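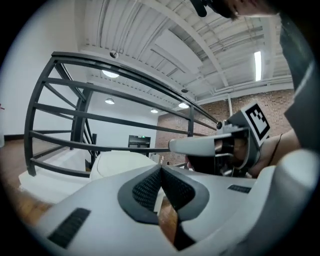
Flodora Hand-Held Gripper Pair, Workshop Build

Bench notes, parts and build order
Last updated December 15, 2020

The Flodora is a pair of grippers you hold in your own hands and use to show a robot arm how a job is done. You squeeze, reach, pick and let go, and the recorder keeps the motion for later. We've been building and rebuilding this set in our shared workshop since February, and we like it a lot! It goes together with ordinary hand tools, it comes apart just as easily, and most of the fun starts once you stop practicing on wooden blocks and begin picking up whatever is lying about the room.

What comes in the kit

2 gripper bodies with light-colored plastic housings
Textured black gripping pads
Fingers, joint sections and a bag of small screws
Mounts and printed markers with the black-and-white square patterns
Oron recorder board, with its screen
Kozan cable set
Truline paper template for lining up the mounts

You'll need your own small screwdrivers, a hex key, side cutters and a charger. The screws are tiny and they roll, so work over a tray or a towel. (Ask us how many are under the shelving.)

Building it

Start with the joints. Fit each finger and work it by hand before you go any further. It should swing freely through its whole travel and come back without a click. If it drags, back the screws off a quarter turn and try again. Most of the stiff ones we've had on the bench were just overtightened.

Pads go on next. Clean the seat with alcohol, let it dry, then press the pad in from the middle outward. The diamond pattern gives a surprising amount of grip on smooth plastic, much better than the plain foam we used on our first try. Spare pads are worth ordering at the same time if you plan to handle anything gritty.

Then the markers. Lay the Truline template flat, set the mount on it and tighten the screws a little at a time, going back and forth between them. Leave the protective film on until you've finished, and keep glue well away from the printed faces. A scuffed marker is harder to track, and we'd sooner print a new one than fight with it all evening.

Cables last. Plug in the Kozan leads, hold the gripper the way you plan to use it, and turn your wrist all the way both ways before you tie anything down. Leave more slack than looks tidy. Sitting down uses less cable than standing up, so check both.

First session

Put the recorder where you can read it without setting the grippers down. On your lap is fine if you're on a stool. Begin with big slow moves over a clear patch of floor, then try reaching for something with an edge – a box, a crate, the rim of a bin. Edges are great practice. You have to come in at an angle, slow down, and commit to the squeeze, and you find out very quickly whether your finger joints are even. 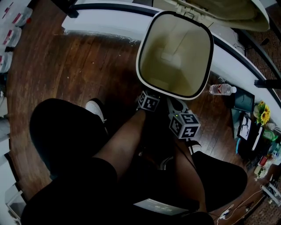
Keep your elbows loose and let the gripper do the close work. New users tend to twist the whole arm when a small turn of the wrist would do, and the recording comes out jerky. We tell people to do the same pick 18 times before changing anything. It sounds dull, but by the last few you're moving like you mean it, and those are the takes worth saving.

Recordings go onto the card as separate takes, and the Oron board holds 3,000 of them before it asks you to clear space. Name them as you go. We have a folder from our first month called "misc" that we're still sorting.

Care and wear

Check the joint screws after every 100 takes and wipe the pads with a damp cloth. Store the grippers with the fingers closed and nothing resting on the markers. If a pad begins to lift at a corner, take it off completely and reseat it – patching the corner only moves the problem along.

Good to know

Both grippers use the same finger and the same pads, so one spares bag covers the pair. The recorder runs from a wall charger or a power bank, and we prefer the power bank for floor work. Firmware updates load from the card, with the grippers unplugged.

Marker sheets can be printed at home on matte paper. Gloss catches the overhead lights. Set the printer to actual size, and measure a printed square against the template before you cut the sheet.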